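Nandora Wool Hall Runner
Woven by Etholm, stocked in all three widths

Customer favourite | Ships from our Ballarat store

If you've ever lived in a long, skinny house, you'll know the hallway cops everything. School bags, muddy boots, the dog doing laps at dinner time, somebody's scooter that was never supposed to come inside in the first place. We've sold a lot of runners over the years (and taken a few back, to be fair) and the Nandora is the one we keep recommending to friends and family, which is why there's one in my own hall and another at my mum's.

It's a flatweave, pure New Zealand wool in both directions, with a herringbone that hides crumbs beautifully between vacuums. The edges are bound by hand in a slightly darker yarn. Elvira Zapata designed the pattern for Etholm after a winter spent restoring a weatherboard cottage, and she chose the colours to sit happily against old timber and newer tiles alike. I was a bit doubtful about the ochre when the first sample arrived, I'll admit, but it's a gorgeous warm thing once it's down and it has quietly become our best seller!

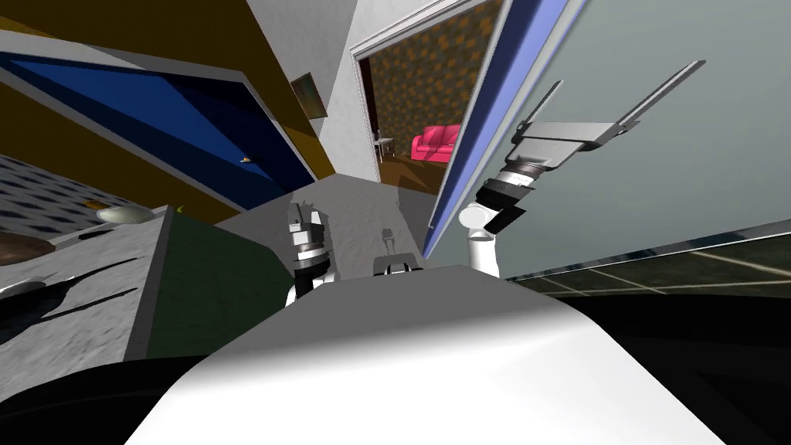 Now, sizing. Most people buy too short. Measure the full length of your hall, skirting to skirting, and take off 20 cm at each end so the rug has room to breathe. For width, leave a hand span of floor showing either side. If a door opens over the runner, check the gap underneath it before you order: the Nandora is 7 mm thick on its own and 10 mm with the Stallier underlay, and older doors can be surprisingly low. Give us a ring if you're stuck between two sizes and we'll happily talk it through with you, tape measure in hand.

Sizes and prices
66 x 240 cm: $347
80 x 300 cm: $500
80 x 400 cm: $665
100 x 400 cm: $820
Custom lengths to 9 m: please ask for a quote

Colours
Ochre, Saltbush, River Grey, Plum (Plum is back in August)

Stallier felt and rubber underlay
Cut to suit your runner, $56 for the 240 cm and $84 for the 300 cm. Please don't skip this one on floorboards or tiles. A runner without grip underneath will creep, and a creeping rug at the top of a staircase is a nasty thing to meet at two in the morning.

Looking after it
Vacuum with the beater bar switched off. Spills should be blotted straight away with a clean white cloth and cool water, working from the outside in, and please resist the urge to scrub. You can flip the Nandora over, as both faces are finished the same, and turning it end for end every few months evens out the wear near the front door. It will shed a little fluff for the first few weeks. If you find a pulled loop, snip it level with small scissors and leave it be. For a proper deep clean, use a wool specialist and mention that it's a flatweave when you book.

What customers have told us
"We have two kids and a kelpie and it still looks smart. Went up a size on your advice and I'm so glad we did." Maritza Ospina

"Lovely colour, a touch lighter than on my screen. The underlay was easy to trim. Took a couple of days for the ends to lie flat." Ulises Llanos

Delivery and returns
In-stock sizes leave us within two working days, rolled and never folded. Unroll yours face down overnight and the curl should settle. Returns are welcome within 30 days on standard sizes if the rug is clean and unused. Custom lengths can't be returned, sorry, so do measure twice.

Colour swatches are free, up to four per household.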